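Laltstead Home Forum > Bedrooms and Linens > Layering a bed with patterns that have nothing to do with each other

Thread views: 3261

quiltedout
My bed has reached the stage where every layer was bought in a different decade by a person with different taste, and at least two of those people were me. Palm leaf sheet, rose blanket, and now a cotton throw in a small busy print that I picked up at the Bugti closeout in April because it was marked down and I am weak. My sister calls it the yard sale. I'd like to keep all of it and have it look like I meant to. Is there an order these go in, or do I just shut the bedroom door?

hemline_hal
Shut the door.

OK, serious answer. Big print at the bottom of the stack, small print on top, and leave one solid thing in the middle so your eyes get a break. A plain cotton blanket would do it. Ronden used to sell a decent one in oatmeal.

prairie_dormer
Disagree with Hal on the solid layer. The second you put a plain beige blanket between two florals it looks like you ran out of florals. If you're going to do it, do it. What matters more is whether anything repeats. Is there green in the sheet and green in the blanket? Then you're already most of the way there and can stop spending money.

quiltedout
There is green in both! The sheet is green leaves on white and the roses have leaves too. The throw is the one that doesn't get along with anybody. Navy lines, grayish ovals, reddish brown in the middle of each oval. From across the room it looks like a lot of eyes.

hemline_hal
Then the throw goes on the chair.

quiltedout
The chair is where the clothes live.

mothball517
Long time reader, and I've had this exact fight with myself. I have a Buvovwood bed, the low one with no footboard, and whatever is on top slides off by 6 in the morning. So the "order" is a nice idea you enjoy until bedtime. I gave up on layers and fold the loud one in thirds across the foot. If it hits the floor at least it does it in one piece.

prairie_dormer
Folding in thirds is good advice. I'd go narrower, so you get a strip of the small print and then the big roses get to be roses. A thin, dense pattern reads almost like a solid if you only show a little of it.

hemline_hal
So you want a solid.

prairie_dormer
I want something that does the job of one without being sad about it.

linty
Nobody has asked about washing. How heavy is that rose blanket? I had a thick floral one and it went through our machine exactly once. The machine still makes the noise. If it's thick I'd put the throw over it full time and wash the throw, and only haul the blanket to the laundromat a couple of times a year. Looks come second when you have a dog.

quiltedout
It's thick. No dog, but I do eat toast in bed, so the same general situation.

mothball517
Toast settles it, cover the whole thing.

prairie_dormer
You cannot cover a rose blanket completely. Why own it?

linty
To be warm?

hemline_hal
I'm with linty on this one and I don't enjoy it. But cover it with something you can shake out the window without the neighbors feeling watched.

quiltedout
All right, I spent the evening on this instead of anything useful. I tried 7 arrangements, counting the one where I took everything off and lay down on the floor for a while. Results so far:

The throw over the whole bed is too much throw. It's bigger than I remembered and hangs over the side like it's trying to leave.

The throw under the rose blanket is pointless, although very cozy.

Prairie's narrow strip looks good for as long as you don't breathe near it. I can't get the fold to come out even. It starts as thirds and ends as a rope – I blame the fabric.

What I'm leaning toward is leaving the rose blanket in the middle where it can be seen, letting the palm sheet show, and having the throw down one side only, my side, where the toast happens. Hal will hate it. I still have to pull the thing straight and figure out which end the tag goes on, and I'm going with the foot of the bed unless somebody talks me out of it tonight.
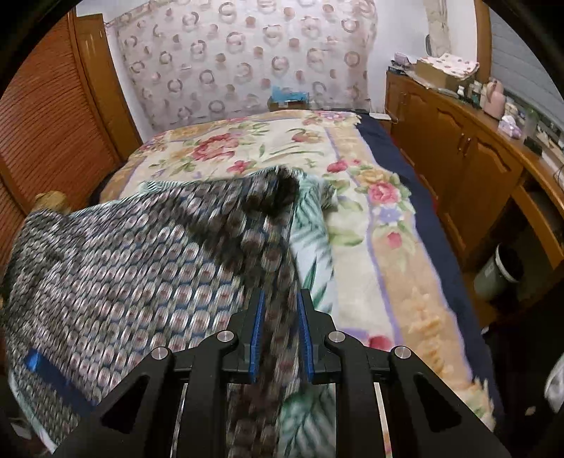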